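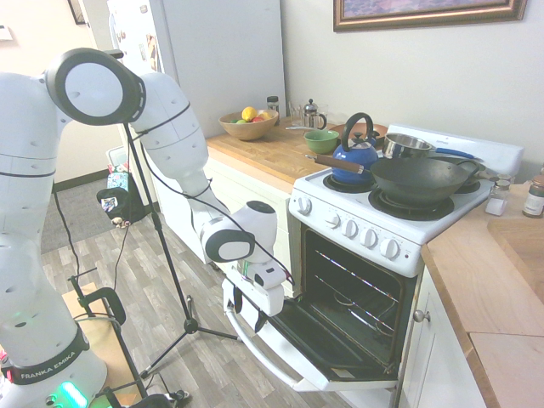 Could the whole thing not be boiled down to "be careful near the oven"? Darnstead asked this on returning the May draft, with the rest of the page left blank. We have thought about it more than the question perhaps deserved. The short reply is that everyone already believes they are being careful near the oven, and the incident log is written entirely by such people.

**Gandik: working rules for robot arms in home kitchens**
Progress report to the Yeom fund, from the Akholm group
Aug 18, 2019

**Where we are**

The draft you saw in May ran to 89 pages and contained 70 rules. It now has fewer pages and, despite everyone's best efforts, the same number of rules. Two were merged, one was dropped, and three arrived from Darnstead in their place. One of those was a rule about numbering rules, so we count that as a draw.

The door section is finished and in daily use. It covers ovens, fridges and low cupboards, and it says the following, in more words than this:

- The operator names the door aloud before the arm moves towards it. This felt silly for a week and now feels odd to leave out.
- An open oven door is a shelf at shin height. Nobody walks past it while the arm is under power, including the person who wrote the rule.
- The stop button stays in someone's hand for the whole of a door task. "Within reach" has been struck out, as we found that reach is a matter of opinion.
- What stands on the hob is written down before a run starts. If it needs moving, a person moves it with the arm stopped.
- Contact with a door is logged as touching, pulling or pressing. "Fine" is no longer accepted as an entry.

**The log**

We have read all 3403 entries, as promised in the bid, when the total was expected to be a good deal smaller. The most useful finding is about wording. Operators wrote down what they had meant the arm to do, and left what it did to be worked out later by somebody with more time. The new form has one box for each. Completed forms take longer to fill in and far less long to argue over, so we are ahead overall, though the operators have asked us to record that they are not the ones who are ahead.

Six entries could not be understood by anybody, including their authors. They have been kept.

**Camera evidence**

Rule 41 gave us the most trouble. The first version said that a view from the arm's own camera was enough to confirm contact. It was a tidy rule and it survived until we tried to use it. At close range a view can be full of surface and still leave two sensible people disagreeing over what they are looking at.

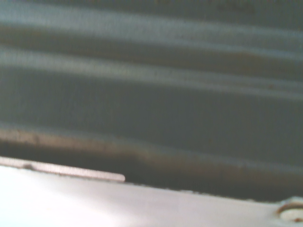 Close view from the arm's camera: ridged grey surface, white edge below, out of focus.

The present wording asks for a second view, from a camera that isn't on the arm, before anyone writes that contact was made. If the two views disagree, the entry reads "not known". We had some resistance to "not known". It looks poor in a table. We have left it in, and the tables look poor.

Darnstead would like a limit on blur, given as a number. We have no number we would be willing to defend, and have said so in the draft.

**Still open**

Cables. The rule on trailing leads has been written four times and each version bans something we need. The fifth is with Darnstead now.

Light stands are in a similar state. They count as furniture under one section and as equipment under another, and are therefore either allowed in the working area or not. We currently treat them as equipment, with a place marked on the plan before each run.

**Money and time**

Spending is in line with the plan apart from printing, which is over, for reasons the page count above will make plain. We ask to move the unspent travel money across to cover it. The next version of the rules will go to you and to Darnstead together this time, so that both sets of comments can contradict each other at the same meeting.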